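December, gone 11 at night

Back from Flindwood, feet soaked through, second pair of socks already. Should be in bed. Writing this quick before I forget the day.

Missed the early bus by a whisker so walked the long way, up past the allotments and over the top. Fog right down to the hedges. Couldn't see the reservoir at all, only hear the geese on it. The bench by the stile says 1948 on the back, never noticed before, carved quite deep. Sat there and ate half my sandwich at a stupid hour. Cheese gone warm in my pocket. Lovely though.

The market was thin. Bought leeks, a bag of Bramleys, and a jar of the Nadar pickle which has gone up agian. Looked at the wool stall for ages and came away with none -- very proud of self. Then the library for the heating mostly. Got out the big book on hedgerows, 635 pages, no idea when I think I'm reading that. Three weeks on the loan. Ha.

Phone is full, by the way, keeps nagging. Must clear it out at the weekend.
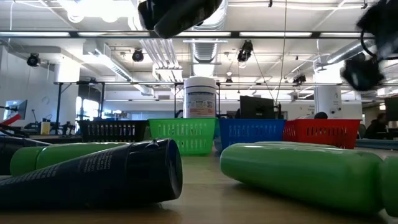
Bottles and baskets. Like the green ones best.

Home by four, dark already. Made the soup, too much pepper. Kitchen window is still letting the wind in along the bottom, stuffed a tea towel in it and that'll have to do till I ring Preno about the putty. Said that last month as well.

Knee not bad considering. Bit stiff on the stairs. Did the 40 minutes of stretches yesterday and none today, the hill can count.

Letter from the Zekero lot about the allotment rent, haven't opened it. Know what it says. Put it behind the clock with the other one.

Tried the first chapter in the bath and droped the corner in. Only a bit! Drying on the radiator now under the bread board. Hawthorn, blackthorn, how to tell the age of a hedge -- want to try it on the lane by the church if the fog lifts.

Tomorrow: apples need doing, bins, ring about window. Socks.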